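Tillman, 2026-10-25

Plila Releases 961 Demonstrations of Robots Dealing With Cables

Recordings cover two-arm work guided by people at the controls, second thoughts included

Plila today released a set of 961 recorded demonstrations in which human operators steer a pair of robot arms through small handling jobs by remote control. The target was 1000. The other 39 were discarded after review, mainly for what the company's log calls "operator sneezing and related events."

"We asked people to show the robot how it's done, and first they had to find out how they do it," said Sioned Foulkes, who runs demonstrations at Plila. "Picking up a cable is easy until you have to do it through somebody else's wrist." 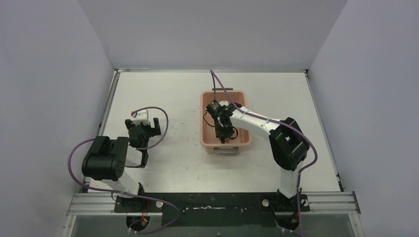

The right arm reaches into a bin holding black cables at a Plila workstation.

Operators train for 3 weeks before their recordings count. Hesitations stay in, on the theory that a robot should learn from people as they are.

"I have spent an entire afternoon being outwitted by a cord," said operator Reginald Esposito. "It's all in the data. My family has been told."

The set, named Cuka, is free for research use. A second release is planned for July.

Press contact: Janelle Calimlim, Plila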